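Review: Lemia mesh desk organizer, purple
Posted October 2019 by Elfriede Sauerland
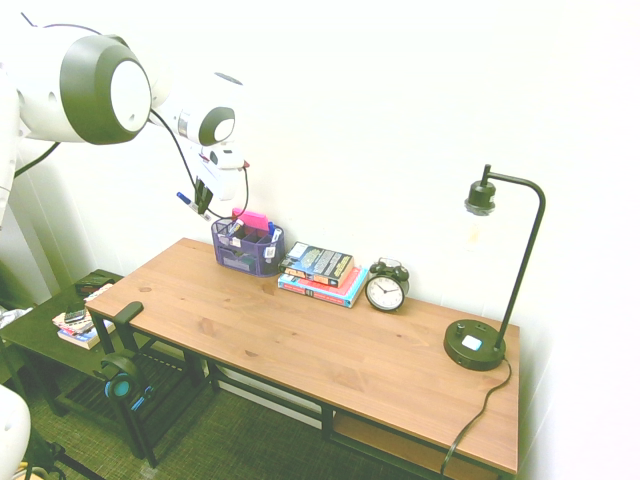 Is a mesh organizer big enough to keep a small desk clear?
It is if you only put daily items in it. Pens, a marker, sticky notes and a few small things fit well. Scissors, chargers and letters will fill it up fast, and then you need a drawer.

I bought the Lemia at the Masri stationery store in Mostcombe to replace a coffee mug and a cardboard box. I have used it every day for 13 weeks. Mine is purple. The store also had it in black and silver.

The body is mesh with several compartments. A pad of sticky notes stands upright at the back, where I can pull one off without moving anything else. Markers go in a compartment of their own and the front pockets take the small stuff. The pockets are shallow, so loose paper clips are hard to get out with short nails. I moved mine to a tin.

It does not tip when it is full. When it is nearly empty and you drop a heavy marker in one side, it rocks a little. The feet have not scratched the desk top, which is wood and marks easily.

Cleaning is the weak point. Dust settles in the mesh and a cloth only pushes it through to the other side. I take everything out once a month and rinse it in the sink, then leave it on a towel overnight. Bilal Akl at the store told me to use a dry paintbrush, and that works for a quick pass between rinses.

I keep it near the back edge of the desk, toward the left, with a couple of paperbacks lying flat beside it. A twin-bell alarm clock and a black lamp take up the other end. With everything lined up at the back I have the front free for writing. If your desk is very shallow, measure first. The base is wider than it looks on the store shelf.

I also looked at the Lurkov organizer. It is taller and has a lid over one section, but the lid has to be lifted every time you want a pen, and the back slot was too narrow for my note pads. A friend has one and likes it for makeup brushes.

Good: holds its shape, sticky notes stay upright, easy to reach everything.
Not so good: shallow front pockets, collects dust, rocks when nearly empty.

I would buy it again for this desk. For a shared desk or a family kitchen I would get two, or something with drawers.

Update, November: one corner of the mesh has come slightly loose at the bottom. I bent it back with pliers and it has held.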